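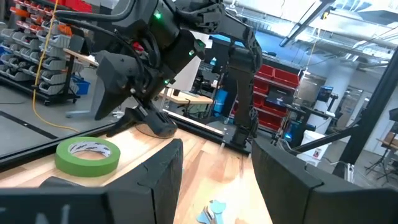

Why does sticky tape stick?
Tape has a thin layer of very soft, gooey stuff on one side. When you press it down, the goo spreads into tiny bumps and dips in the surface and holds on.

What is the goo?
The proper word for it is adhesive. Glue from a bottle goes on runny and then sets hard. The adhesive on tape stays soft all the time. It is a bit like very thick honey and a bit like rubber. The honey part lets it flow into small gaps. The rubber part stops it from running off the tape.

Why do I have to press it?
Even a smooth table is bumpy if you look closely enough. If you lay tape down gently, it only touches the tops of the bumps. Rub it with your thumb and much more of the adhesive touches the table. At that point very weak pulling forces start to work between the tape and the table. They only work over tiny distances, but there are so many of them that together they are quite strong.

Why doesn't a roll stick to itself for ever?
The back of most tape has a slippery coating. The sticky side holds on to it just enough to keep the roll tidy. You can still pull a piece off without tearing it.

What is different about masking tape?
Masking tape is made of thin, crinkly paper. It is easy to tear with your fingers and you can write on it. Its adhesive is made to hold for a short time and then come away cleanly. Painters use it to get straight edges. It is also good for holding paper shapes in place while you decide where they should go. Don't leave it on a sunny window for weeks, as it can dry out and be hard to remove.

What stops tape from sticking?
Dust: the adhesive sticks to the dust and can't reach the surface.
Water: it gets in the way too.
Cold: the adhesive goes stiff and can't spread.
Grease: even the grease from your fingers makes a difference.

Try it yourself
You will need masking tape, a plate, a little flour and a ruler.
1. Tear off four strips of tape, each 80 mm long.
2. Stick one strip to a clean, dry part of the plate and rub it down.
3. Stick the second one down without rubbing.
4. Dip the sticky side of the third in flour, then stick it down.
5. Put the last strip in the fridge for ten minutes. Stick it down as soon as you take it out.
6. Peel each strip off slowly. Write down which was hardest to peel and which was easiest.

Words to know
Adhesive: something that makes things stick together.
Surface: the outside or top of a thing.
Core: the tube in the middle of a roll of tape.

Written by Inger Kragh
Page last checked: Tue 7 June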